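Vinyl and Listening Help > Soul, Funk and Disco > Buying and Caring

Original pressing or reissue for a lesser-known early eighties boogie LP?

Posted by Ramiro Requena

Hello all! I've fallen completely for the only album by Drudis, the five-piece who had that lovely mid-tempo single with the long Rhodes intro (if you've heard it you'll know, it's the one where the bass doesn't come in for ages). I've been streaming it since September and now I want it on vinyl, properly, sleeve and all.

The trouble is there seem to be two versions. The original on Skutico goes for 90 pounds in decent shape, and there's a reissue on Barrios for 30. One seller told me the reissue is "from the tapes", another says it was copied off a clean record. My deck is nothing special but I do have a decent cartridge. Which would you go for? And does the original really have a longer version of the closing ballad, or is that a myth?

I'd also love to know how people clean the stylus and the older records before a first play. I've got a soft brush and that's it.

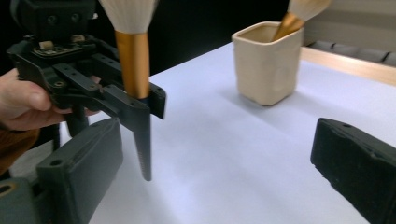
2 replies, sorted by oldest

Casimiro Montoya
Member, 900 posts

What a record to fall for! I've had both copies side by side, so I can help a bit.

The original is a beautiful thing. Side one is cut fairly loud and the horns jump out at you – the trumpet stabs on the second track sound thinner on every other version I've tried. The vocals sit a touch further back than on the reissue, and I like that, but a friend of mine prefers it the other way round. Mine has the printed inner with the full musician credits, which the reissue drops, and for me that's half the fun. You find out that the percussionist is the same Cayetano Herrero who turns up on the Braltadcombe sessions, and off you go down another hole.

The closing ballad IS longer on the original. The reissue fades before the sax solo has finished, while the Skutico copy lets it run right to the end and you get a lovely little false ending with just piano and brushes. Streaming uses the short one too, so you've got a treat coming.

As for tapes or no tapes, I don't know. There's a faint crackle in the quiet bit before the last chorus of track three on my Barrios copy, and it comes in exactly the same place on a friend's. Make of that what you will. It's still very listenable, and if 90 is a stretch I wouldn't lose any sleep over buying the cheaper one and saving for the other.

Things to ask a seller before paying for an original:

Is the inner sleeve there, and is it the printed one?

Any groove wear on side one, track two? Everybody played that one to death.

Can they send the run-out etching from both sides? Some covers have been paired with the wrong disc.

Stylus: brush from back to front, in the direction the record travels, never side to side, and use a brush made for the job. For records I use a carbon fibre brush before every side, and a proper wet clean for anything second-hand. Distilled water, a drop of record cleaning fluid, a clean cloth, then leave it standing in a rack until it's fully dry. Do keep the labels dry! 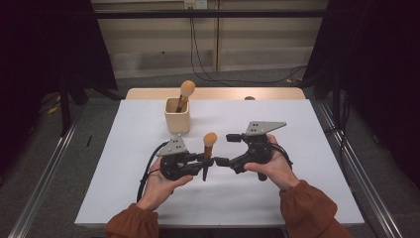
Brush upright in its cup, on a covered table.

Eugénie Cordier
Member

get the reissue, 30 is a bargain and the songs are the songs!! I read only 4,000 of the original were ever pressed so the price will only go up, but you want to play it, don't you?

Mine is the Barrios and it sounds fantastic at a party. I've never noticed a crackle on track three but then I've usually got people talking over it. No idea on the ballad, sorry.

Also try the Mircea Bucur solo LP if you like the keyboards, he played on both and it costs next to nothing.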